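本说明适用于 Gadomum 办公用语语料(下称“本语料”)的存档、调用与再分发。各使用单位在导入数据前,应通读全文,并以随包发布的字段表为准。

## 一、概况

本语料收录办公场所内的书面往来用语,包括通知、便条、会议纪要、物品领用单附言及部门间转办函,共 3,000 条。文本以现代汉语书面语为主,夹有少量行业缩写。编制工作由 Hedlund 语言资源室承担,校订工作由 Paltik 文稿中心承担,七月完成定稿。

本语料用于以下方面:

- 公文写作教学与教材例句选取;
- 办公用语的词频与句式研究;
- 文稿格式检查工具的测试。

不建议将本语料用于法律文书研究。所收转办函多为内部简式,与正式公文格式存在差异。

## 二、文件结构

```
gadomum/
├── README.md
├── fields.tsv
├── notice/
├── memo/
├── minutes/
├── slip/
├── transfer/
└── errata.txt
```

各子目录均以 UTF-8 编码存储,换行符统一为 LF。`slip/` 目录内的领用单附言篇幅较短,部分条目仅有一句,系原件如此,校订时未作补足。

## 三、字段说明

| 字段 | 类型 | 说明 |
|---|---|---|
| `id` | 字符串 | 条目编号,前缀与子目录名一致 |
| `genre` | 字符串 | 文体类别,取值共五种 |
| `text` | 字符串 | 正文,已作脱敏处理 |
| `register` | 整数 | 语体等级,1 为最随意,5 为最正式 |
| `salutation` | 布尔 | 是否含称谓语 |
| `closing` | 布尔 | 是否含结束语 |
| `note` | 字符串 | 校订附注,可为空 |

`register` 字段由两名标注人员分别赋值。两者相差一级时取较低值;相差两级及以上时,交由第三名标注人员裁定,并在 `note` 中注明“裁定”字样。

## 四、采集与脱敏

原始文本由参与单位自行提交。提交时应删去人员姓名、联系方式、合同编号及账户信息,以方括号占位符替代。编制方收到文本后再行核查,对残留信息统一替换。占位符的写法如下:`[姓名]`、`[电话]`、`[单位]`、`[编号]`。

领用单附言与口头交接关系密切。物品当面递交时,附言常省去品名,仅书“如数”“已收”或“另附一件”。使用者统计省略现象时,应将此类条目单独列出,不宜与便条合并计算。

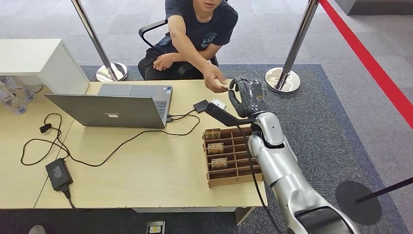 图 1 隔桌递物。

通知类文本中,标题与正文首句重复的情况较为常见。校订时保留原貌,未作合并。会议纪要中的发言人一律改写为“与会者甲”“与会者乙”,同一份纪要内编号连续,不同纪要之间不具对应关系。

## 五、数据划分

为便于对照,本语料另提供两个固定子集:

- **校验子集**:300 条,自五类文体中等量抽取;
- **疑难子集**:116 条,均为语体等级经裁定的条目。

两个子集互不重叠。其余条目不预设划分,由使用者自行安排,并在成果中说明划分方式。

## 六、已知问题

1. 共有 489 条文本的标点全角与半角混用。原件标点本身即不统一,编制方未予改动。
2. `transfer/` 目录中,“请予办理”与“请酌情办理”两种结束语的界限在部分单位并不严格,据此推断办理时限可能产生偏差。
3. 部分便条将称谓置于正文末尾,`salutation` 字段仍记为真。
4. 使用 Drestero 工具读取 `fields.tsv` 时,应关闭自动类型识别,否则 `id` 字段中的前导零将丢失。

## 七、使用与引用

本语料供教学与研究使用。再分发时应完整保留本文件及 `errata.txt`,不得将脱敏占位符还原为推测内容。引用时请写明语料名称、版本号及编制单位:

> Hedlund 语言资源室:《Gadomum 办公用语语料》,1.2 版。

勘误意见请按 `errata.txt` 所附格式填写,注明条目编号、原文及建议改法。涉及语体等级的意见应附理由,由 Paltik 文稿中心汇总后于下一版本统一处理。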